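Idle Running of Belt Conveyors in Small Packing Plants
Second-year project report, Energy and Buildings module

1. Background

Belt conveyors are usually treated as a minor load. In a small packing plant the largest items on the electricity bill are refrigeration, compressed air and lighting, and energy audits tend to concentrate on these. A conveyor motor draws little, but it is often left running from the start of the first shift to the end of the last, whether or not there is anything on the belt. The purpose of this project was to find out how much of the running time is idle and how much of the energy could be saved by simple switching.

The power drawn by a flat belt has two parts. The first is needed to move the load and depends on mass, speed and slope. The second is needed to turn the rollers, bend the belt round the end pulleys and overcome friction between the belt and its bed. On a short level conveyor carrying light cartons the second part is much the larger. An empty belt therefore costs almost as much to run as a full one.
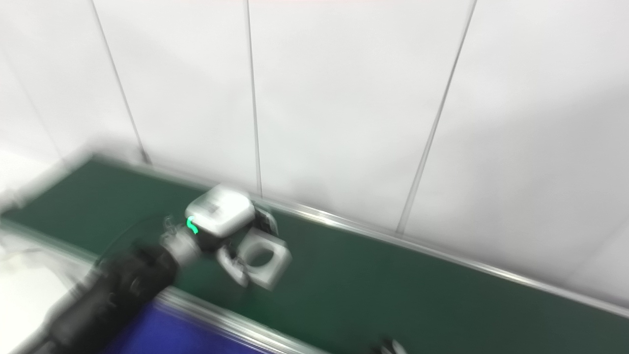

Friction between belt and bed is affected by tension, wear and dirt. Manufacturers give a coefficient for a clean new belt, and this figure is commonly used in design for the whole life of the belt. Two of the sources consulted suggest that it should be raised for older belts, but they do not agree on how much.

2. Method

Run-time records were obtained from Henríquez, a packer of dried fruit, for one level conveyor between the weighing station and the carton store. The records cover one year. Motor hours were taken from the drive and loaded hours from a light sensor at the infeed. An Astus clip-on meter was fitted to the supply for one week in April to measure power with the belt empty and with it loaded. The stated accuracy of the meter is 2 per cent of reading.

The belt was cleaned with Brillura on the Wednesday of the test week, following the plant's normal schedule. Readings before and after cleaning were kept separate.

3. Results

The motor ran for 3712 hours in the year. The belt was loaded for 2818 of these, which leaves 894 hours of idle running, or 24 per cent of the total. Most of the idle time fell in meal breaks and during changes of product. A smaller part fell at the end of the late shift.

The difference in power between the loaded and empty belt was close to the limit of what the meter could resolve. No difference could be shown between readings before and after cleaning.

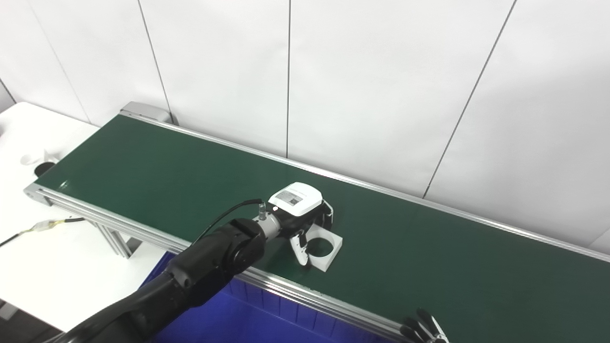 The shift supervisor at Henríquez disagreed with the idle figure and said that the infeed sensor misses single cartons when they lie close to the far rail, so that some of the hours we had called idle were slow running with a light load. In the supervisor's view the true share was nearer a fifth. We could not test this, as the sensor log stores only hourly totals. The figure of 24 per cent should be read as an upper value.

4. Switching options

Three options were compared. The first is manual switching by the operators at breaks. It costs nothing but relies on habit. The second is a timer that stops the motor after 900 seconds without a signal from the infeed sensor. The third is a variable-speed drive, for which Sestis supplied an outline quotation. 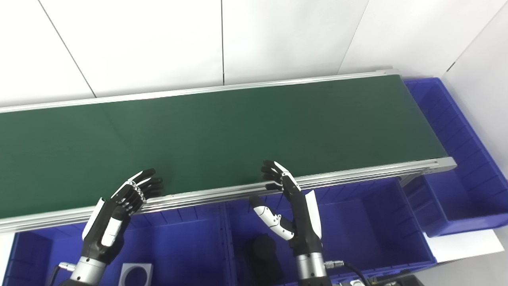 The timer catches meal breaks but not short stoppages, and it saves nothing in the first 900 seconds of each break. A shorter delay would save more, at the expense of more frequent starts. Starting current was not measured, and the effect of repeated starts on belt joint life is outside the scope of this report.

The drive gives the largest saving on paper. At the present tariff the payback period is longer than the expected life of the motor, and the option was not taken further.

5. Further work

The sensor log should be changed to store individual events. Measurements should be repeated on an inclined conveyor, where the load accounts for a greater part of the power.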